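5.2 Stalled grasps

The most instructive fault came late in the Jukcombe runs. In 7 of 100 trials one gripper stopped responding while its arm carried on moving — a lovely puzzle for us!

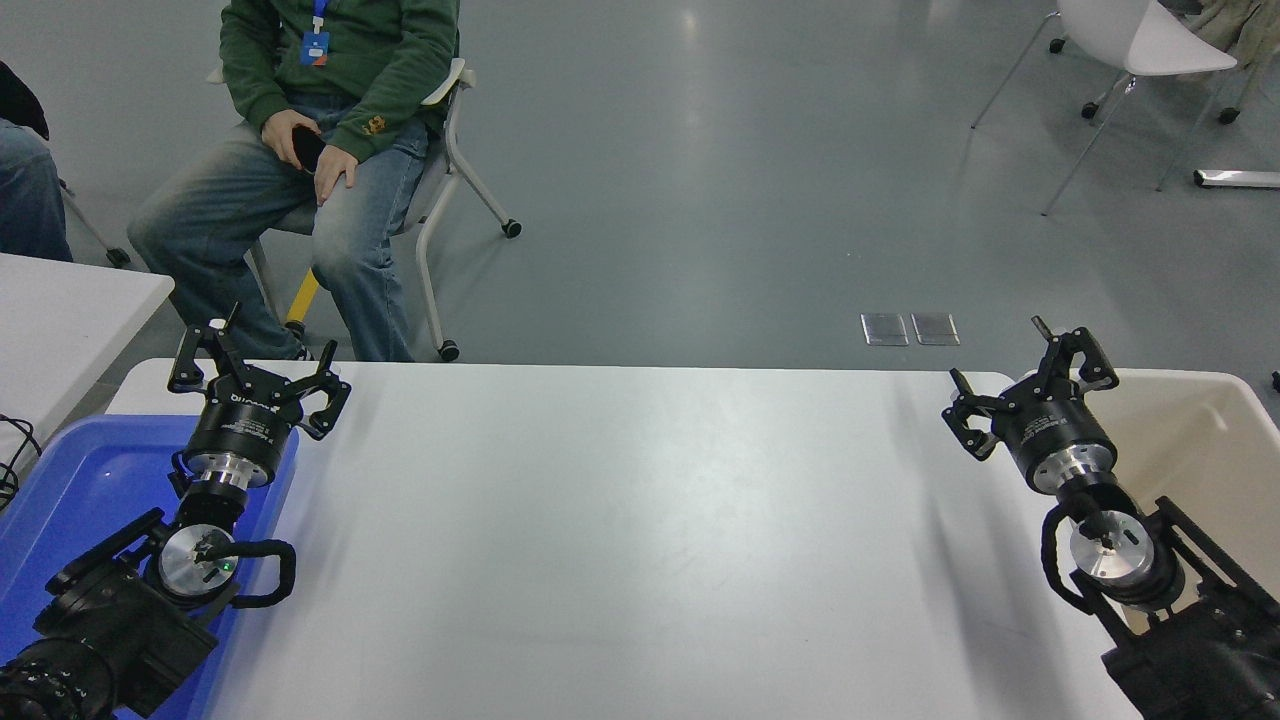
The log pointed to lost messages between controller and gripper, and Nistor found the same gap in all seven. We now halt both arms after 9 missed messages (Fig. 4).

Figure 4. The two-arm table with both grippers open. The halt rule applies to either side.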